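Let the Credits Roll

I have been thrown out of exactly one movie theater in my life, and it was for sitting still. The lights were up, the guy with the broom was working his way down my row, and I was watching the names go by like I always do. He told me (nicely, I'll give him that) that they needed the room. The movie had been over for maybe two minutes!

So this is my case for the end credits, which I know is a weird thing to have strong feelings about. I do, though. I think the way we cut them off, shrink them down and skip past them is rude, and I think it makes us worse at watching movies.

I got the habit from my aunt, who took me to matinees all summer long when I was a kid and would not let me stand up until the screen went dark. She read the names out loud under her breath. I was mortified. Then one day I recognized one. The same person had done the sound on two movies I loved, and it hit me that somebody had decided what those footsteps should sound like. Somebody had sat in a room and picked them!
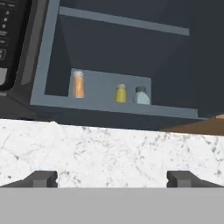 I've been chasing that feeling ever since, and streaming makes it awfully hard to catch. You know how it goes. The last shot holds, the music starts to swell, you're sitting there with a lump in your throat, and the whole thing shrivels into a little box in the corner while a trailer for a baking competition starts hollering at you. I have grabbed for the remote so fast that I knocked over a full glass of iced tea. It was worth it, too, and I'd do it again.

My friend Bronwyn Pryor thinks I'm nuts. Her argument is that credits are a phone book now, and she has a point. I sat through one superhero thing last May where the list of effects people must have gone past 3000 names (okay, I'm guessing, I wasn't keeping a tally) and it scrolled by so fast you couldn't have found your own mother in it. Bronwyn says if nobody can read it, why run it? Old movies put a dozen cards up front and got on with the story, and people seemed to manage fine.

I go back and forth on that one. I love an opening title sequence as much as anybody, and I miss them. But the old way left out almost everyone. The painters, the drivers, the woman who sewed the same shirt 20 times so the hero could rip it in every take, they got nothing. I'd take the phone book over that any day.

And there's the other thing, which is that the credits give you somewhere to be. A good sad movie needs a few minutes of nothing after it. I saw a small family drama with Samira Chamoun a while back, at the little place downtown, and when it ended neither of us said a word until the logos came up at the very bottom. Samira had mascara down to her chin. If the lights had slammed on we'd have been out in the parking lot arguing over where to get tacos, and I don't think I'd remember that movie half as well as I do. 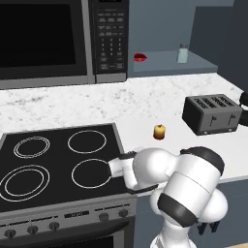 Image credit: Algirdas Strazds

Now, I'm not a fan of the bribe. You know what I mean, the extra scene tucked in after the names so people will stay put. Sure, it keeps folks in their seats, but they spend the whole time on their phones waiting for their treat, and then they complain if it's a dumb one. I stayed for one with my nephew where all we got was a man eating a sandwich. He wanted his money back, and I was the one who'd paid!

What I'd like is pretty small. Streaming services, give me one setting, a single switch, that says leave it alone until the end, and then remember that I picked it. Theaters, keep the lights low until the song is over, and send the broom in after. Studios, slow the scroll down a hair. Let me catch a name or two.

As for the rest of you, I'm not going to block the aisle. Go on, beat the traffic, I'll swing my knees over so you can get by. But pick one movie this year that you really loved and stay for the whole thing, and find out who did the footsteps.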